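Chapter 7
Suspensions and Slurries

In this chapter you will learn
How a suspension differs from a solution
Why solids settle, and what slows them down
How to wet out a powder without lumps
How to read the glass above the liquid
How to pour a slurry and clean up afterward

7.1 Mixtures that do not stay mixed

Stir a spoonful of salt into water and it disappears. The salt has dissolved, and the liquid you have left is a solution. Leave it on the shelf for a month and it will be the same at the top as at the bottom. Stir a spoonful of clay into the same amount of water and you get something else. The water turns cloudy, and if you wait, the clay begins to collect on the floor of the beaker. The clay has not dissolved. It has only been spread out through the water in small pieces, and a mixture of this kind is called a suspension.

When a suspension holds a lot of solid, it becomes thick and opaque, and we call it a slurry. Pancake batter is a slurry. So are wet plaster, latex paint, and the slip that potters pour into molds. There is no sharp line between a thin suspension and a slurry. In this book we use the second word when the mixture is thick enough to leave a coat on a glass rod.

Chapters 5 and 6 dealt with solutions, where the main job was to weigh and measure correctly. With slurries, weighing is only the start. Two students can put the same powder and the same water into two beakers and end up with mixtures that behave quite differently, depending on the order in which things were added and how long they were stirred.

7.2 Settling

A particle in water is pulled down by its weight and pushed up by the water it displaces. If the particle is denser than water, it sinks. How fast it sinks depends mostly on its size. Coarse sand reaches the bottom of a beaker in seconds. Fine clay may take hours, and the very finest part of it may stay up for days.

Three things slow settling down. Smaller particles sink more slowly. A thicker liquid holds them back. Crowding matters too - when there are many particles close together, the water they push aside has to rise between their neighbors, and they all move more slowly than one particle would alone. For this reason a thick slurry can seem steady while a thin one made from the same powder separates as you watch.

Seeming steady is not the same as being steady. Always stir a slurry again before you take a sample from it. A sample drawn from the top of a settled beaker can hold much less solid than the label says.

7.3 Wetting out

Most of the trouble in making a slurry comes in the first minute. Dry powder holds air between its grains. If you drop it into water all at once, the outside of the pile gets wet and seals, and the inside stays dry. The result is a lump, and hard stirring often just moves the lump around.

Add the powder to the water in small portions and let each portion sink before you add the next. Stir slowly, with the rod near the bottom. Fast stirring pulls air down into the mixture, and in a thick slurry the bubbles have a hard time getting out again. If you find a raised spot on the surface, touch it with the tip of the rod. A bubble will break. A lump will not, and should be pressed against the wall of the beaker until it spreads.

7.4 Reading the glass

The surface of an opaque slurry tells you little about what is under it. The wall of the beaker tells you more. Every time the mixture moves, it leaves a film behind. An even film usually means that the powder is well spread. A film with grains in it means that you should go on stirring. Patches of film also hold solid that is no longer part of the batch, so scrape them back down before you take a reading.
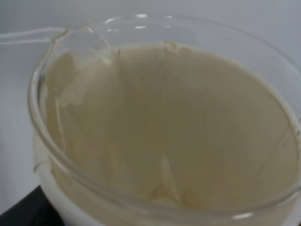 Figure 7.1 A thick, tan mixture in a glass beaker. Note the uneven coating on the inner wall below the spout.

For the work in this chapter you will make up 300 mL of slurry in a 1,000 mL beaker. The extra room is there for stirring. Use the marks printed on a beaker as a guide only, and go by weight whenever the amount matters.

7.5 Pouring and cleanup

Pour over the spout, slowly, with a rod held against the lip to lead the stream. Expect to leave some of the batch behind. In Exercise 2 you will weigh the emptied beaker to find out how much.

Wipe the walls with a paper towel before the beaker goes to the sink. Solids belong in the waste tub, as they can block a drain. Rinse at once, while the film is still soft.

Terms to know: suspension, slurry, settling, wetting out, film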